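Section 4: Setting up your Zavico Seno wall-hung folding table

Before you begin

Thank you for getting this far! If you have come straight to this section, please go back for a moment and read Section 3 on choosing a wall, as everything that follows takes it for granted that you have found your studs (or your solid brick) and marked them in pencil. It is a dull job and I do sympathise, but a folding table leans quite hard on whatever is behind it, and a wall that is only plasterboard will not hold it for long.

The Seno comes in two widths. The standard top is 895 mm across and the wide top is 1602 mm across. The steps are the same for both, except that the wide top has a third bracket in the middle, and I have put a note wherever this makes a difference.

You will need a drill, a 6 mm bit for brick or a 3 mm bit for timber, a spirit level (the longer the better), a crosshead screwdriver, a pencil, a soft cloth and, if at all possible, a second pair of hands. The wide top really does need two people. The hex key is in the small paper bag taped to the underside of the top, and it is easily thrown out with the wrapping, so do have a look for it before you take the cardboard away.

4.1 Fixing the wall rail

1. Decide on your height. Most people are comfortable with the finished surface between 720 and 750 mm from the floor. If you will be standing to work, bend your elbows as though you were rolling pastry and measure from the floor to your hands.

2. Take away 32 mm from that height for the thickness of the top and its packing strip, and draw a light pencil line on the wall.

3. Hold the rail up with its top edge on the line and lay the level along it. Please trust the level over the skirting board or the windowsill. Floors in older houses wander a good deal, and so do sills.

4. Mark the holes through the rail. Take the rail down again and drill. Vacuum the dust out of each hole if you are using plugs, or they will not seat properly.

5. Screw the rail on loosely at both ends, check the level once more, and only then put in the remaining screws and tighten them all.

Caution: Never drill directly above or below a socket or light switch. Cables usually run straight up or straight down from these. If you have the slightest doubt, use a cable detector or ask an electrician.

Note for the wide top: the third bracket must land on a stud or on solid masonry. If your studs do not fall in the right place, fit a timber batten first and hang the rail from that.

4.2 Hanging the brackets and the top

1. Hook each folding bracket over the rail and slide it along until it clicks. The brackets are marked L and R on the inside face. They will go on the wrong way round if you push hard enough, and then they will not fold, so a quick look now saves taking it all down later.

2. Open both brackets fully and lay the packing strip along them.

3. With your helper, lower the top on to the strip with its back edge towards the wall. Leave the gap that the two plastic spacers give you and do not be tempted to close it up. The top moves very slightly with the seasons - more than you would think in a kitchen - and a tight fit will scuff your paint.

4. Put in the front screws first, finger-tight, then the back ones. Once they are all in, go round with the hex key and nip each one up a quarter turn at a time.

5. Remove the spacers and fold the table down and up again two or three times. It should move smoothly, with a soft click at the top.

If your wall is finished in panels, do look at where the joints fall before you settle on a position. A table can sit quite happily across a joint, but the rail screws should be kept at least 40 mm to either side of it, where the panel is at its strongest.

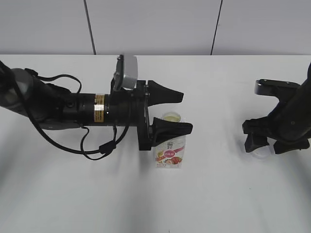 Valquíria Caldeira: I put the wide one up against panelling and found the 40 mm rule clashed with my studs at one end. I ended up using the batten, as in the note at 4.1, and painting it to match. It took an extra afternoon but it hasn't shifted since February. I would suggest mentioning the batten before people get the rail out, not afterwards!

Thank you, Valquíria, that is a very fair point. If your wall is panelled, please do read the batten note before you unpack the rail. The Frei batten kit, part number 3076, is cut to length for both widths and comes with its own screws and plugs. Any planed softwood of the same thickness will do just as well if you have some in the shed.

4.3 Checking the level and adjusting

Even a carefully fitted rail can leave the front of the table a touch high or low, and the adjusting screws are there to put this right.

1. Fold the table up and lay the level from back to front, near one end.

2. Find the small screw beneath the front of that bracket. Turning it clockwise raises the front edge, and turning it anticlockwise lowers it.

3. Do the same at the other end, then go back and check the first, as one does affect the other a little.

4. Lay the level from side to side. If the top is out in this direction, the rail itself is not level and you will need to go back to step 5 of 4.1. I am sorry about that.

Caution: Do not turn the adjusting screws with anything resting on the table, and keep your fingers well away from the hinge while someone else is holding the top.

4.4 Looking after the surface

Wipe the top with a soft cloth and warm water with a drop of washing-up liquid, and dry it afterwards. Cream cleaners and the green side of a sponge will dull the finish, and a dull patch can't be polished out again. Use a trivet under hot pans.

Check the bracket screws after the first month and then once a year. If one keeps working loose, take it out, put a little thread-locking fluid on it and let it stand overnight before you use the table.

Spare spacers, hex keys and packing strips can be had from the Costongate parts counter. Please quote form 165 when you write in, and tell us which width you have.

Section last revised 9 July 2021. Section 5 deals with the fold-out side leaf.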